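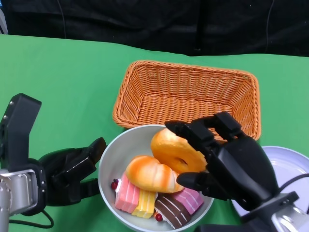

Cesta de mimbre y bollería de pega Plestent: tres semanas de panadería sin hornear nada

Reseña publicada el 2023-06-07

Compré el juego de bollería de imitación de Plestent por el motivo más noble que existe: quería que mi mesa pareciera la de una persona que desayuna sentada. Yo desayuno de pie, mirando el móvil, y lo que desayuno suele venir en un envoltorio. Pero el aparador del recibidor pedía algo y las flores se me mueren con una puntualidad insultante.

El paquete grande cuesta 36 euros y trae bollos, roscas, alguna fruta y una porción de tarta. La cesta va aparte, faltaría más. La mía es un modelo rectangular de Clastix, de un mimbre entre naranja y marrón, y me salió por 23 euros. Los boles ya los tenía, así que no los incluyo en el drama económico.

La cesta

Empiezo por lo bueno. El borde trenzado es grueso y no pincha, los lados se inclinan hacia dentro y las esquinas son redondeadas, de modo que los bollos se agrupan solos en el medio y uno queda como un gran compositor de bodegones sin haber hecho nada. El fondo está tejido muy tupido. Esto me daba igual hasta que metí pan de verdad un domingo de visitas y descubrí que las migas se instalan ahí con contrato indefinido. Con la bollería falsa no hay ese problema. Punto para la bollería falsa.

Lo malo es el olor de los primeros días, a trastero de tía abuela. Se fue a la semana, después de dejarla en el balcón.

Las piezas redondas

La rosca dorada es la estrella. Tiene brillo, pasa de un amarillo pálido arriba a un ámbar muy convincente, y a dos metros engaña a cualquiera. A medio metro engaña a mi cuñado, que le hincó el diente. Knut Schwerdtfeger, vecino del segundo y panadero jubilado, la cogió, la sopesó y me la devolvió sin decir palabra, con la cara de quien ha recibido una mala noticia por escrito.

Los dónuts son otra historia. El color es naranja. No «tostado» ni «caramelo», como promete el catálogo: naranja. Sobre un plato blanco cantan bastante, y tardé días en encontrarles sitio. 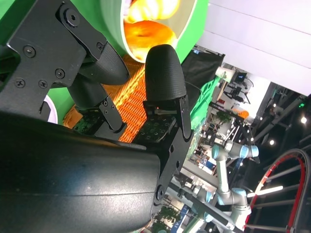

La solución resultó ser el verde. En un bol verde vivo con el interior crema, el naranja deja de parecer un error de fábrica y pasa a parecer una decisión. Ilse Bauerfeind, que se dedica a vestir escaparates y me cobra los consejos en café, insiste en que el truco es poner pocos y que se les vea el agujero. Yo los amontonaba. Por lo visto, amontonar es de principiantes.

Con el mantel pasa algo parecido. Probé uno de cuadros y aquello parecía un anuncio de queso para untar. El verde liso funciona mucho mejor y además disimula que no plancho.

La porción de tarta

Rosa, en capas más claras y más oscuras, con la base tirando a marrón. Es la única pieza que se declara de juguete sin ningún pudor, y por eso mismo le he cogido cariño. No intenta engañar a nadie. Apoyada en la pared de un bol blanco y hondo queda graciosa; sola en un plato se vuelca a la mínima y da un poco de pena.

Las frutas, naranjas con vetas blanquecinas, las tengo en un plato lavanda. Pasan el examen si nadie se acerca con hambre.

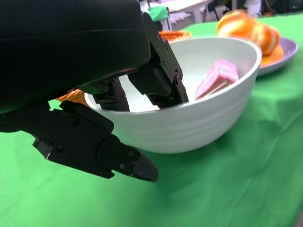

Limpieza y aguante

El polvo se pega más a lo brillante que a lo mate. Un paño húmedo basta para los bollos; para la cesta, brocha y paciencia. No he notado que se destiñan, aunque no les da el sol directo. El folleto asegura que aguantan 800 lavados, cifra que no pienso comprobar.

¿Lo recomiendo?

La cesta sí, sin rodeos. El juego de Plestent, si tienes un bol de color y visitas miopes. Miré también el de Brandes, más caro y con cruasanes, pero vi las fotos de los cruasanes y se me pasó. Le pongo cuatro estrellas a la cesta y tres a los bollos. La media estrella que me sobra se la doy a la tarta.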